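News from the second floor: the hand grippers in the sample preparation room

By Tín Đồng, sample preparation

Many colleagues from the Dornov building asked me in the canteen what we are doing in our room since October, so I was asked to write some lines for the newsletter. I hope it is clear, please excuse my English where it is not.

As you know from the last staff meeting, Plenidley decided to automate a part of the sorting of the sample tubes. The robot arm itself is ordered from Tsakiris and it is not yet in the house. Before it comes, the arm must have examples of how our people do the task. For this we work with hand-held grippers. They have two fingers with yellow tips and you move them with your own hand, and the movement is recorded. Later the software, which we call Vunumlow, learns from these recordings.

At each session two persons work at the white table, one gripper for each. We wear the lab coat and the mask as for all other work in the room. The first days were slow. With my own fingers I can take a tube from the rack without thinking, but with the gripper I had to think about everything: how wide to open, from which side to come, when to let go. Khôi Doãn was faster than me from the first morning and he still is.

Until now we have recorded 3,095 tasks. One session takes 30 minutes and then we change with the next pair. In the beginning the sessions were 80 minutes, and this was too long for the wrist. We reported it and it was changed in the same week, for which I want to thank the planning office.
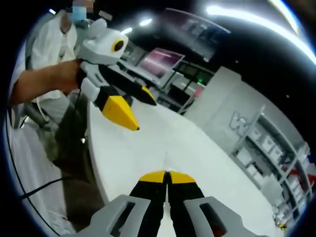 What changes for us

This is the question I hear most often. The arm will do the sorting of the standard racks, mainly in the late shift. The late shift will be smaller, but the contracts stay as they are, and this we have in writing. The persons who now sort in the evening will move to the control of the labels and to the special samples, where we have always too much work. Two colleagues will get a training to supervise the arm and to stop it when something is wrong.

I do not want to write that all of us are happy. Some colleagues like the late shift, it is quiet and it is better paid. For them the change is a loss of money, and the talks about this are still open. Others, and I am one of them, are glad to sort less. After many years my shoulder feels every rack.

There is also a smaller thing which I did not expect. When we watched the recordings together, we saw that each of us does the same task in a different way. Khôi turns the tube to read the label before he lifts it, and I lift first. We discussed this for a whole coffee break and now most of us do it his way, also when we work without the gripper.

Who can join

The recordings continue after January 2019. If you work in another department and want to try, write to Khôi or come to our room before lunch. You need the normal safety instruction for the laboratory and closed shoes. Persons with a wrist or elbow problem should please speak first with the company doctor. The list for the next sessions hangs beside our door, and there are free places on it, most of them in the afternoon.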